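How to Oil Wooden Chopsticks and Spoons

By Zeyu Duan
November 22, 2025

Plain wooden utensils dry out. The surface turns pale and fuzzy, and food starts to stain it. A coat of food-safe oil fixes this, and the work takes an evening plus a night of drying. I do mine twice a year and the last round was in September.

What you need

Food-grade mineral oil (I use the Drevent bottle, any brand sold for cutting boards will do)
A sheet of 400 grit sandpaper
2 clean cotton rags
A wire rack
Dish soap

Don't use olive or sunflower oil. They go sticky in the drawer and smell after a few weeks.

Step 1. Wash and dry

Wash everything in warm water with a little soap. Don't soak it. Wipe with a towel and stand the pieces upright with the eating ends up. Leave them overnight. Wood that feels cool against your cheek is still damp and needs more time.

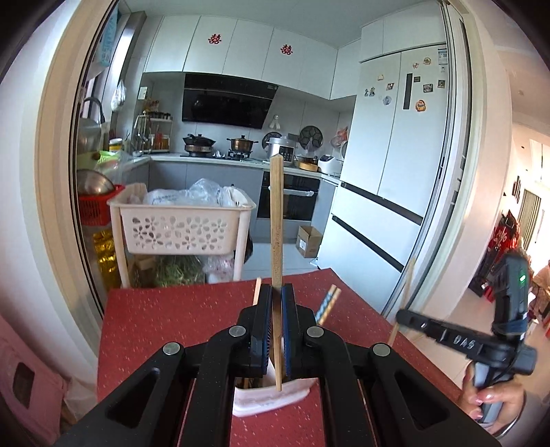 If you skip the overnight wait, the oil sits on top and wipes straight off. I tried to speed this up once in a low oven and two pairs bent. Air drying is slow but the wood stays straight.

Step 2. Sand lightly

Fold the sandpaper into a small strip and run it along the grain. Three or four passes are enough for a chopstick. Spoons need more work inside the bowl, where the grain changes direction. Stop when the fuzz is gone. Wipe off all the dust with a barely damp rag and let the wood dry again for an hour.

Leave lacquered or painted pieces alone. Sanding goes through the finish and you can't put it back at home. My Bolis pair is lacquered and only gets washed.

Step 3. Oil

Put a spoonful of oil on a rag and rub it in until the wood darkens evenly. Do the ends twice, as they take up the most. Wait 20 minutes, then go over everything again. Very dry wood may want a third coat.

Step 4. Wipe and rest

Buff off whatever is left with the second rag. Lay the pieces on the rack so that none of them touch, and leave them for 6 hours or until they no longer feel slick.
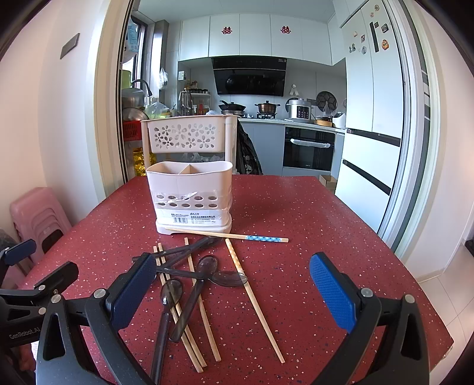
Sort the drawer while you wait. Most kitchen drawers end up with wood and plastic in one heap, and mine is no better. Gray plastic spoons mixed in with wooden chopsticks are easy enough to separate by eye, so pull the plastic out first and then check the wood for splits. Throw away anything cracked at the eating end. Oil won't close a crack.

Aftercare

Wash by hand and dry right away. Keep wooden pieces out of the dishwasher, including on the short cycle. When water stops beading on the surface, it's time for another coat.

Spread the used mineral oil rags flat outdoors to air before they go in the trash.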